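We use cookies to make this site work. By staying here you agree to our cookie policy. Accept | Settings

How long does a dish towel stay in use? My household textiles report
Cosmin Husar, 2024-07-10

I picked this topic because my grandmother in Brukmont has towels older than my mom, and mine from the dorm fell apart in two semesters. So I wanted to know what people do with theirs!

What I did
I put together a short survey in May and handed it out at the Gellero laundromat and in my building. I printed 153 copies (way too many) and got 100 back, which I was pretty happy with. I asked what kind of towels people had, how hot they washed them, and when they decided a towel was done.

What people told me
Most wash warm and toss everything in together – sheets, socks, kitchen stuff, all of it. 31 people said they never throw a towel out, it just becomes a rag. Another 30 get rid of one as soon as it has a stain that won't come out. I had guessed holes would be the big reason, so that was a surprise. White ones with colored stripes came up a lot in the comments, mostly from people who grew up with them. 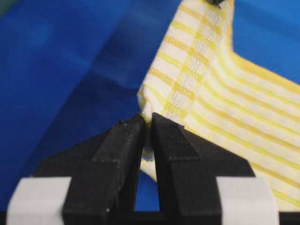

Problems with my survey
Laundromat people are people who are already doing laundry, so my sample leans that way. I also forgot to ask about dryers, and my teacher Ms. Ndung'u caught that right away. Question four was confusing too, and a bunch of people skipped it. If I get to do this again I'd ask about line drying and go to the Nener side of town as well.

© Student Projects Page | Contact | Back to top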